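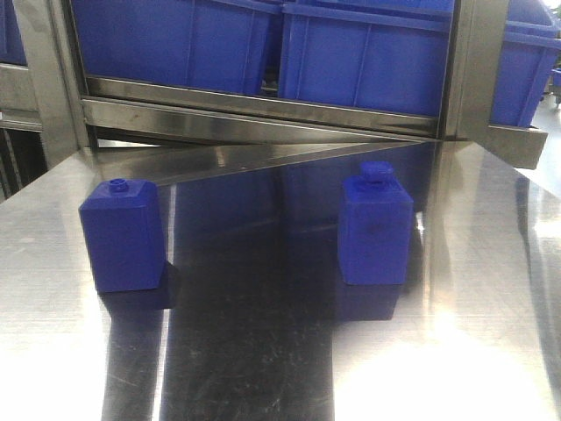 Blue bottles on the steel work surface, with the crate rack behind.

Stundovier Gallery Audio Guide, Visitor Set

The Stundovier is a handheld audio guide for museums, historic houses and science centers. It is made by Mukier in Purkthorpe and we sell it in sets of 15 players with one charging case. Small museums can also rent it for one season.

What the visitor gets

Each visitor receives one player on a neck strap. There are two ways to start a recording. The visitor can type the number which is printed beside the exhibit, or hold the player near a room tag and press the green key. The second way is easier for children and for people who forgot their glasses. The keys are large and have a raised edge, so they can be found with the thumb in a dark gallery.

The sound comes from a small speaker which is held to the ear like a telephone. If the visitor prefers headphones, there is a socket at the bottom. We recommend headphones in rooms with hard floors, where several speakers together become tiring for the guards.

Languages and recordings

One player holds up to 17 languages, and the memory has space for some 2,000 recordings in total. The language is chosen at the desk when the player is handed over, but the visitor can change it later in the menu. It is possible to make a separate children's tour with its own numbers.

You may use your own recordings or order them from us. Our script editor, Silvana Rangel, works with your curators on the texts. She asks for short ones. In her experience a visitor who is standing does not like to listen longer than two minutes to one object, and after this time he walks on and the recording is wasted.
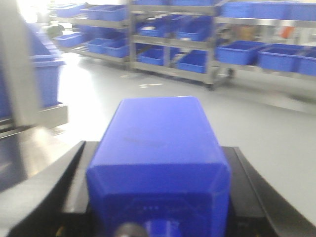

To load new recordings, put the players in the charging case and connect the case to a computer with the cable. The Atinga program opens and shows every player with its number and battery level. Drag the folder with your tour to the window and wait until all the lights on the case are steady. A full set needs most of an evening, so we advise starting it after closing time. If you change only a few recordings, it goes much faster.

Battery

A charged player works for a complete opening day in normal use. In the cold months the battery becomes weaker if the players are used outdoors, for example in a castle yard or an open-air museum. For such places please ask for the winter battery, which is a little thicker and needs the deeper back cover.

In the set

15 players
15 neck straps
1 charging case with lock and 2 keys
1 computer cable
Atinga program, with license for one building
Printed handbook in English

Room tags are not included, because the quantity is different for every building. Send us your floor plan and we will tell you how many you need. The tags stick to the wall or stand behind the label, and they work through glass but not through metal.

Questions before you order

Can we try it first? Yes. We send two players with a sample tour, and you pay only the return shipping.

Do the older cases fit? Cases bought before last January have a different plug. They can be used with an adapter, which you find under Spare Parts.

For rental prices and delivery times please write to Umut Dönmez at the sales desk. Please mention how many visitors you have on a busy day and which languages you need first.

Page updated 2025-09-13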